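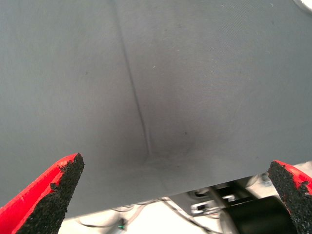
Unit 3. The pilot episode

Handout for the course Writing About Television
Teacher: Souad Cherkaoui

A pilot has two jobs. It must tell a story which can stand alone, and it must make us want the second episode. Many reviewers judge only the second job. In your review, please speak about both.

Terms for this unit

Cold open: the part before the titles.
Teaser line: a sentence of dialogue that promises a future conflict.
Premise pilot: an episode showing how the situation of the series begins.

We will use the family drama "Bogale". The first 2 scenes have almost no dialogue, and still we learn who owns the house and who wants it. Ok-hee Seol wrote in her review that the pilot is "patient until the dinner, then in a hurry." Notice how short this judgment is. She gives the proof after it, from one scene.

Homework

Watch the pilot once without stopping. Write a review of 850 words at most. Do not tell the ending. Your opinion should be clear in the first paragraph.

Reading: Ademir Honorato, "Slow Starts", in the course reader. Skip the part on comedy, we return to it in July.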